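Independent Bands and Email Newsletters
Final project report, Media and Audiences
Nesma Mansour and Iestyn Bowen
June 24, 2020

Background

Most of the reading for this module was about social networks, and in particular how musicians use them to reach people who do not already know their songs. We wanted to look at something older. Many small bands still run an email list, and some of them say it sells more tickets than any of their other accounts. We set out to see what these emails contain and how the people who get them respond.

Our main case is Jisik, a four-piece band from Harnley. They have kept a mailing list since their first shows and they gave us access to the sending reports for one season, starting in September. We also subscribed to the lists of other bands in the area so that we had something to compare them with.

Method

Jisik sent 14 emails in the period we studied. For each one we wrote down the subject line, the day it went out, the number of links, and whether it offered something to buy. The list had 1722 subscribers at the start. We did not have access to names or addresses, only totals.

We then sent a short survey through the band's own newsletter. It asked where people had first heard the band, what they did with the emails, and whether they followed the band anywhere else. Iestyn also interviewed 10 subscribers by phone. Each call was recorded with permission and typed up by Nesma. Our first plan was to meet people at a show at the Brivgate, but phone calls were easier to schedule.
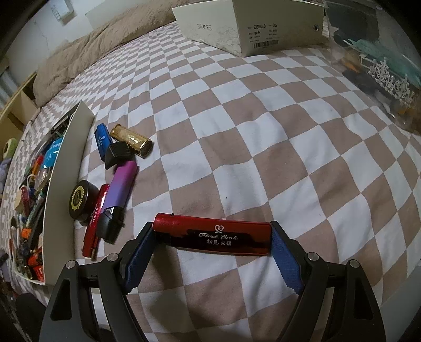 Results

Emails with one link were clicked more than emails with several. The clearest case was the message announcing the single "Liao", which had a two-line note from the singer and a link to the song. The longest email covered a tour, a shirt sale and a radio session, and it had the lowest click rate of the season. Over the whole period the links were clicked 3861 times in total.

In the interviews, people said they opened the emails when they recognized the sender's name and paid little attention to the subject line. Several had stopped seeing the band's posts on social media and thought the band had gone quiet. One person keeps every email in a folder and goes back to it for show dates.

Problems with the data

Opens are not measured well. Some mail programs block the small file used to count them, so we relied on clicks. The people who agreed to be interviewed were probably more interested in the band than the average subscriber. We also could not match clicks to ticket sales, because the venue sells through its own site and did not share its figures.

Further work

A longer study could follow two bands of similar size, one with a list and one without. Jisik has agreed to let next year's group use the same reports. The survey questions and the coding sheet are in the appendix.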